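Cahier d'atelier, textile et linge
Atelier Inora, site de Mollthorpe
18 mai 2024

Objet : pliage des pantalons en toile denim, révision du mode opératoire interne.

La présente entrée fait suite aux observations consignées en novembre sur les piles de pantalons du rayonnage B. Il avait alors été constaté que les jeans pliés en trois dans la largeur glissaient les uns sur les autres et que les piles devaient être reprises avant chaque inventaire. Le mode opératoire en vigueur, rédigé pour les pantalons de toile légère, ne prévoit aucune disposition propre au denim. Il est proposé d'y remédier par une fiche distincte.

Les essais du jour ont porté sur le pli longitudinal, c'est-à-dire la première opération, celle dont dépend la tenue de toutes les suivantes. Le pliage transversal et la mise en pile feront l'objet d'une entrée séparée.

Surface de travail. Le plan stratifié habituel n'a pas été retenu : le denim y part de côté dès que l'on tire sur la ceinture. Un drap blanc tendu sur un lit donne de meilleurs résultats. Le tissu accroche légèrement, le vêtement reste en place et les pièces sombres se détachent bien du fond, ce qui facilite le contrôle de l'alignement des coutures. Il faut toutefois secouer le drap entre deux séries, les fibres noires s'y déposant assez vite.

Préparation. Poches vidées et remises à plat, boutonnage fermé, jambes tirées sur toute leur longueur. Les jeans dont les poches sont restées retournées ont été écartés et repris en fin de séance. La fermeture préalable du bouton reste à rendre obligatoire dans la fiche ; elle n'est aujourd'hui que recommandée.

Exécution du pli. Le vêtement est posé dans l'axe du lit, puis saisi à ses deux extrémités, à la ceinture et vers le bas. Le tissu est relevé au centre de manière à former une arête continue. La tension doit être maintenue des deux côtés pendant toute l'opération ; si l'une des prises se relâche, l'arête s'affaisse en son milieu et le pli est à refaire. 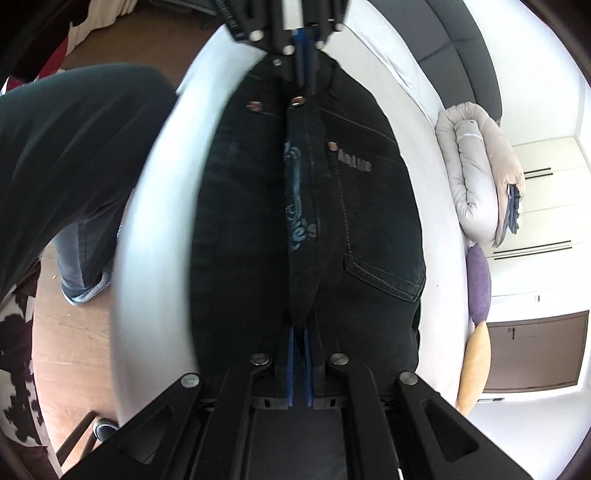 Jean noir, pli longitudinal, prise à la ceinture et en partie basse. Inscription décorative bleu canard sur le flanc gauche de l'arête.

Remarques sur la pièce. Le modèle est plus difficile à traiter que les pantalons unis de la même série. La grande poche plaquée, soulignée de surpiqûres claires et terminée en pointe avec un double rang de fil, ajoute une épaisseur d'un seul côté. Les éléments métalliques situés dans la partie haute créent des points durs au voisinage de la ceinture. L'inscription bleue demande également une attention particulière : en l'absence d'information sur le procédé de marquage, il convient d'éviter de faire passer une arête vive sur le motif lors du rangement définitif. Un rabat vers l'intérieur paraît préférable pour le stockage de longue durée.

Le lettrage pâle de la poche n'a pas pu être relevé avec certitude. La mention correspondante est laissée en blanc sur la fiche article et sera complétée après lecture directe sur la pièce.

Grammage et maintien. La balance Celovley donne 600 g pour le jean de référence utilisé comme témoin, contre 426 g pour le pantalon de toile qui avait servi à établir l'ancien mode opératoire. L'écart suffit à expliquer que les consignes de l'un ne conviennent pas à l'autre. Le témoin a été laissé 30 minutes sous la planche lestée Nartey, arête vers la gauche. Le pli est resté lisible après retrait de la planche, avec une légère ouverture du côté de la ceinture. Une seconde mesure sera faite sans lest afin de disposer d'une comparaison.

Étiquetage. Les références des pièces à décor devront porter la lettre D à la suite du numéro d'article. Le registre peut recevoir jusqu'à 1 000 lignes dans son format actuel ; aucune modification de structure n'est donc nécessaire à ce stade. Les anciennes étiquettes cartonnées peuvent être conservées pour les pantalons unis.

Points à reporter dans la fiche :
- fermeture du bouton avant toute mise à plat ;
- drap tendu, sans pli sous le vêtement ;
- prise simultanée aux deux extrémités, arête au centre ;
- contrôle des poches plaquées avant rabat ;
- pas d'arête sur les motifs décoratifs.

Reste à traiter : le cas des jeans à taille élastiquée, pour lesquels la prise à la ceinture fronce le tissu et décale l'arête. Deux pièces de ce type sont mises de côté sur l'étagère basse, avec une étiquette provisoire. Prière de ne pas les remettre en pile.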